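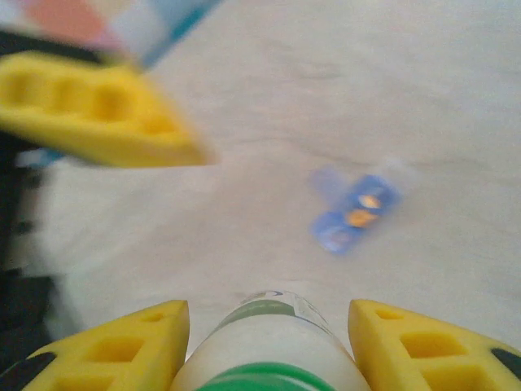 The January budget line for fingers was still blank, and Ilir Bošković had been told to fill it before he left. Fingers were consumables. The purchasing form at Kandisine had no category for them, so he typed them under Tooling, Other, and opened the price list from Cavora. The yellow ones had rectangular pockets molded into the face, a grid of them, and Cavora charged by the pair. With a white cylinder standing between two of them, there was a small gap on either side. He wrote "clearance, both sides" in the notes column and left the tolerance to Henao.

A pair cost 30. Henao wanted 200 pairs.

"For two arms," Ilir said.

"For two arms and a year," Henao said. "Plus whatever Skemham breaks."

Skemham was the other site. It did not submit its own forms. 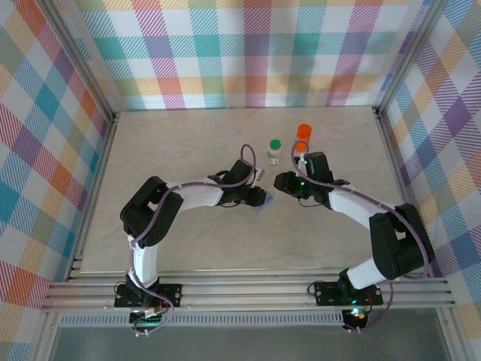 He multiplied it out, got 6000, and looked at what remained in the equipment account. It was 1658. The figure had not moved since the cable order. He checked the service contract, which could not be reduced, and the spare joint housings, which could be deferred if nothing failed before spring.

"I can do 55 pairs," he said. "That leaves eight."

"Eight pairs?"

"Eight. The currency."

Henao read the form over his shoulder, slowly, moving his lips at the part numbers. He asked whether the cable ties came out of the same account. They did. He asked what a bag cost.

"Nine," Ilir said.

He changed the quantity to 54 - the form recalculated without comment - and added one bag of ties, white, small. Then he dated it Nov 16, 2024, and sent it to Skemham for the second signature.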